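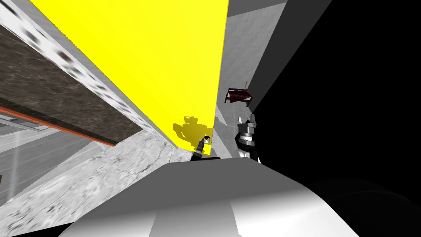 4.2 Naming colours in shade

Speakers of English seldom change the name of a colour when part of a surface falls into shadow. A white wall is called white at noon and at dusk, although the light reaching the eye from it is very different. Hoshino and Kawaguchi found the same habit in their first study of household words, where people asked to name a shaded patch of wall gave the name of the wall and only added "dark" or "in the shade" when pressed. The second part of our study looks at whether this holds when the shaded part is shown apart from the rest.

We worked with 26 adults living in and near Ladlow. All had grown up speaking English at home and all passed a standard test for colour vision. They were seen one at a time, in a room with the blinds down and a single lamp behind the screen. Each person named 100 patches of flat colour, given in a different order to each. They were asked to answer aloud with whatever word came first, and to use more than one word if they wished. No time limit was set, but most answers came quickly.

Yellow is the hardest case. Blue and green keep their names over a wide range of lightness, so a dark blue patch shown alone is still called blue. Yellow does not behave in this way. When it is darkened it soon passes into what speakers call mustard, olive or brown, and the plain word is given up early. Within a larger surface, however, the plain word lasts much longer. Figure 3 has a large yellow panel with a darker yellow shadow on its lower part, and we use "darker yellow" here as our speakers would, for a colour read against its surroundings.

The answers for single patches varied more from person to person than we had expected. Of the 26 speakers, 16 used "mustard" at least once and 6 never used any word for this range apart from "yellow" and "brown". Older speakers tended to prefer "ochre" or "gold", but the group is too small to say much about age. Two people who had worked in paint shops gave long names with two or three parts, and we kept only the last word of these in the counts. "Khaki" was a problem, as some speakers meant a green by it and others a light brown. We have left it as a class of its own.

A further point concerns the word "dirty". Several speakers called the darkened yellows dirty or muddy, and none said this of the blues. Kawaguchi has suggested that such words describe a surface more than a colour, and should be set aside. We have kept them, partly to allow comparison with the Hirano word lists, in which they are also counted. Leaving them out makes little difference to the order of the terms in Table 2.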